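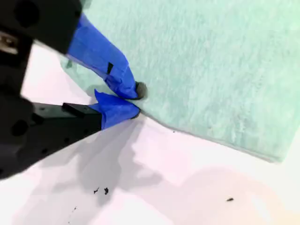 Light green cloth with a fuzzy face, laid flat on a white tabletop.

Reading Cloth Before You Wash It
Household Textiles, handout 7
Toivo Nurmi
Reading time: 4 min

Last time we spoke about fibers. Today we go from the fiber to the finished cloth, and we ask what the cloth can tell us before it meets water. Please read this handout before the practical hour and bring one old towel and one old shirt from home. They should not be new, as new fabric often has a finish on it that hides its character.

1. The surface

Pass your palm slowly over the fabric, first in one direction and then back. If the two directions feel different, the fabric has a nap or a pile that leans. Velvet is the clearest case, but many brushed fabrics do it too.

A pile is made with extra yarns that stand up from the ground cloth. In terry the pile yarns stay as loops. In velour towels the loops are sheared, so the surface is softer, but it takes up water a little more slowly at first. A napped fabric has no extra yarns. The surface is only brushed, and the fiber ends are pulled out of the yarn. Flannel belongs here. Students mix up these two words every year, so write them in your notebook with a small drawing of each.

A fuzzy surface holds more air and also more lint. Wash such fabrics apart from dark, smooth ones. If a loop is pulled out, cut it with scissors close to the ground. Do not pull it, or you will open a whole row.

2. The ground

Turn the fabric over and look for the grain. In a woven cloth the warp runs the length of the loom and the weft goes across. Pull gently along each of them, then pull on the diagonal. The diagonal gives much more, and we call this direction the bias. Wet cloth that hangs from one corner stretches on the bias and may dry in a wrong shape. For this reason we hang towels by the short side, with a good part folded over the line.

Knitted cloth behaves in another way. It is built from rows of loops, and it stretches mostly across the width. A heavy knit should dry flat.

3. The label

The label gives fiber content and care. "100% cotton" tells you what the yarn is made of, but it says nothing about how tightly the cloth was woven or whether it was shrunk before sewing. Our practice pieces from Saarela have the same fiber content on every label and they still shrink differently. Measure before the wash, measure after it, and write both numbers down.

If the label is missing, treat the piece as the more delicate of your guesses.

4. Creases

A crease is a bend that the fiber has kept. Cotton and linen keep a bend easily, wool lets go of it when it hangs in damp air, and polyester resists it unless it was folded while hot. Look at the direction of the creases also. Lines that run parallel to the hem usually come from storage. Diagonal wrinkles come more often from handling, when somebody lifted or pulled the cloth by one part and the rest had to follow.

To lay a piece out, begin with the straightest edge that you can find. Usually it is a hem. Put it parallel to the edge of the table and smooth away from it with the flat hand, toward the part that is bunched. If you begin at the bunched end, you push the wrinkles down into the part that was already good. Light creases may stay. Hard creases need steam.

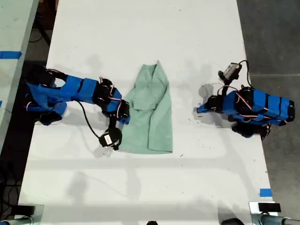 5. Folding and storage

Fold only when the piece is fully dry. Touch the thick places, such as the hems and the seams, because they dry last. A shirt that feels dry in the middle can still be damp at the collar, and in a closed cupboard this gives a bad smell in a short time.

For the practical hour you will fold in two ways. First fold along the grain, edge to edge. Then unfold, turn the piece a little off the grain, and fold again. Compare how the stacks stand. Keep folds away from old fold lines if the piece will be stored for many months, as linen in particular can break along a line that is always the same.

6. For your notebook

Write for each piece: surface (smooth, napped, cut pile, loop pile), ground (woven or knitted), fiber content, length and width before and after washing. Add one sentence about where the creases were and in which direction they ran. The notebooks are collected in April.

Comments

Octavian Bratu: Is corduroy a pile or a nap? My grandmother's tailoring book says one thing in the text and another in the index.

Toivo Nurmi: Pile. It has extra weft yarns that are cut and brushed into ribs. I trust the text of your book if it says the same.

lintbrush: can I bring a bathrobe in place of the towel? it is terry

Toivo Nurmi: Yes, but measure the back panel only.

This site uses cookies to remember your settings. Accept | Manage choices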